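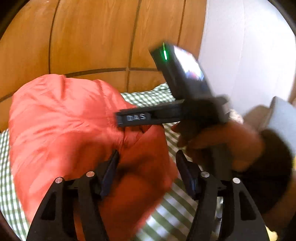
Figure 4.1 Seen from a hand-held gripper: an orange-red quilted item on a gingham cloth, and a hand holding a second device, marked DAS.

Chapter 4
Gathering Examples

Chapter 3 ended with a policy and nothing to feed it. Now the feeding. A learning system that moves things with its fingers needs examples of things being moved, lots of them, and somebody has to make them. By hand, mostly.

The usual routes: drive the robot with a joystick or a second arm (Section 4.2), or leave the robot out and let a person do the job holding a gripper with a camera on it (Section 4.3). Most of this chapter is the second route. It's cheaper, it's faster, and it goes to places where the robot doesn't fit – bedrooms, hallways, a kitchen table.

What the camera sees matters more than what the person sees. Look at Figure 4.1 again. Two dark finger pads at the bottom, pointing up at the fabric. Wood paneling bending toward the edges. That bend is the kind of thing a wide lens does, and the learner has to live with it. So does anyone labeling the clips. A glossy quilted fabric is a good hard case too: bright highlights, dark folds, no fixed shape. Compare a mug. A mug has the same outline tomorrow.

Notice the hand as well. It is slightly blurred. Should a frame like that stay in the set? Hold your answer until Section 4.5, but write it down now.

Some terms before we go on.

Episode. One attempt at one task, start to stop. Failed attempts are episodes too, don't delete them yet.

Operator. The person holding the gripper.

Session. Everything an operator records in one place without changing the setup. Change the tablecloth, new session.

Coverage. How much of the world your episodes touch. Hard to measure, easy to fool yourself on.

A short case, we'll come back to it all chapter. In March Kanyarat Thepsuriya ran a collection called Pranamus, soft goods only: jackets, towels, pillow cases. The plan was 200 episodes. She got 239. Sounds great. Then the review: 74 of them came from the same room, same cloth, same operator, and the policy trained on the full set did well in that room and badly in the next one over. She dropped most of the 74, sent operators to other rooms and recorded 20 more. Smaller set, better policy. Why this happens is Section 4.4, and there is a littel math in it.

Keep a log. Paper is fine. Operator, room, object, task, and anything odd – lamp moved, strap slipped, phone rang. You will not remember teh odd things a week later.

Before you read on
Pick one soft object you own. Put it on a table and pick it up five times, each time differently. Write down what changed: the grasp point, the angle, the speed. Then decide which of those changes a camera at your wrist would have caught. Bring the list to class, we use it in 4.2.

4.1 What counts as an example

Start small. An example is a pair: what was sensed, and what was done next. For the hand-held gripper the sensed part is the camera image plus the finger opening. The done part is where the gripper went.

We use cookies to remember your place in the book. By continuing to read you agree to our cookie policy. Accept | Manage settings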